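The great bench rationalisation

I moved into the flat in Wuselthorpe with one box marked KITCHEN and a firm belief that I owned very little. By June I owned three colanders. So this month, October 2018, everything came out of the cupboards and only what I use was allowed back.

The wooden mug tree stayed. I used to think mug trees were for people who also own a tea cosy, but the Jurell one cost 30 dollars and it freed up an entire shelf, which I have since filled with jars I can't open.

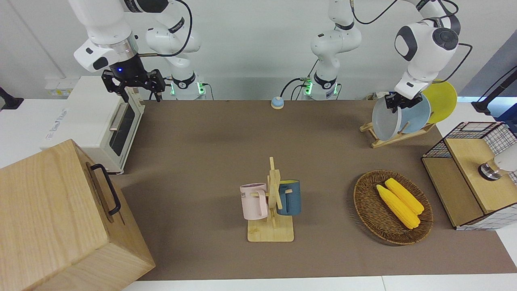 The dish rack was a harder sell. My theory was that a rack only encourages you to leave plates in it forever, and my theory was correct. I have made my peace with this. A plate in the rack is a plate I don't have to put away, and the cupboard it used to live in now holds the good Cabello saucepan and its orphaned lid.

Mugs have been cut to two for everyday. Guests may bring their own.
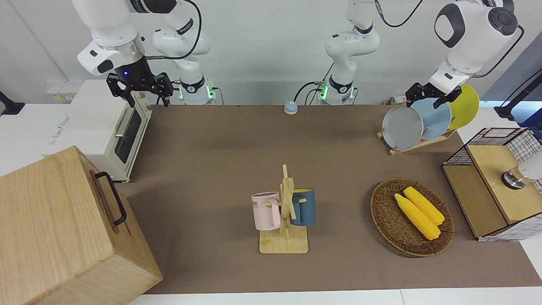 Pink mug on the left, teal on the right, toaster oven at its post.

The toaster oven does everything now. The big oven is for storing trays – I priced a replacement at 3450 dollars and closed the tab very quietly.
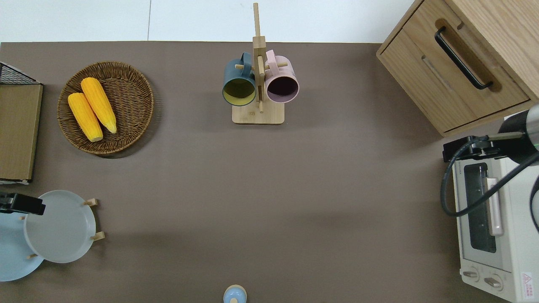
Which leaves corn. I buy it every week in the belief that I am a person who makes chowder, and it sits in the wicker basket looking wholesome until I give in and have it with butter. The basket was meant for bread. Next up is the laundry, where I'm told there is a floor.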